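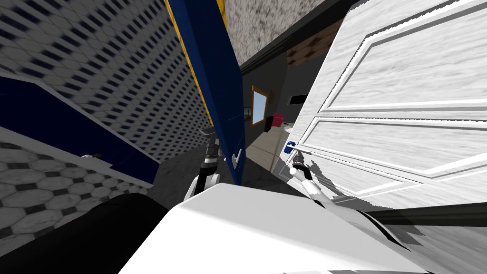 4 min read

Saturday, November 23, 2019

Quiet day in the workshop with the roller door up and the radio going, so I finally got onto the masking paper and drop sheet trials I've been promising everyone since October. Grab a coffee, this one rambles a bit.

The question came out of the Clostano job, where we lifted the hallway covering after the painters had gone and found a lovely grey tide line down both long edges. The boards cleaned up (thank goodness, and thank the sugar soap) but it cost us most of an afternoon on our knees, and I'd like to know what let the muck in before we order again.

I laid out test strips on the offcut floor at the back. Skukell heavy paper on the left, the Jernomano fleece-backed sheet on the right, and a bare bit between them for comparison. Both were taped with the same low-tack tape, joins lapped 200 mm, which is more than we'd normally bother with on site. Then I walked on them, dragged the sawhorses over them, wheeled the loaded trolley back and forth and generally behaved like a plasterer in a hurry.

Skukell first. It lies beautifully flat, and I still love how it comes off the roll without trying to curl back up your leg. The trolley was fine going straight but as soon as I turned on the spot the paper scuffed and then tore, 13 passes in. Patched it, carried on, tore again next to the patch. So it's good for hallways and not much chop in a doorway where everybody swings around.

The Jernomano took the turning without any complaint at all. What it doesn't like is grit. I swept only half the floor before laying it (on purpose, for once!) and on the unswept half the fleece grabbed every crumb and held it against the boards. There are fine scratches there under the torch, only visible side on, but a customer with polished floors will find them the minute the sun's low. Sweep AND vacuum before this stuff goes down. I'll put a note on the roll.

Spill test: a mug of tinted water on each, left for 20 minutes. Paper darkened and let a little through at the lap. Fleece sheet held the lot on top, but some ran along to the taped edge and crept under, leaving a colour line very like the Clostano one. I reckon that's our culprit, the edge tape and not the sheet, though I'd want to try it again with a wider tape before I swear to it.

Cost, for whoever does the ordering: we have 171 metres of the Skukell left on the rack, so there's no rush there. I'd use it up on straight runs and keep the fleece for doorways, landings and anywhere near the sink.

Still to do: wider tape, the same spill left overnight, and a look at the Cheon corner guards, which are in their box under the bench. Please don't use the last roll of green tape until I've finished, and mind the strips by the back wall, they're staying down till I've had another go with the trolley.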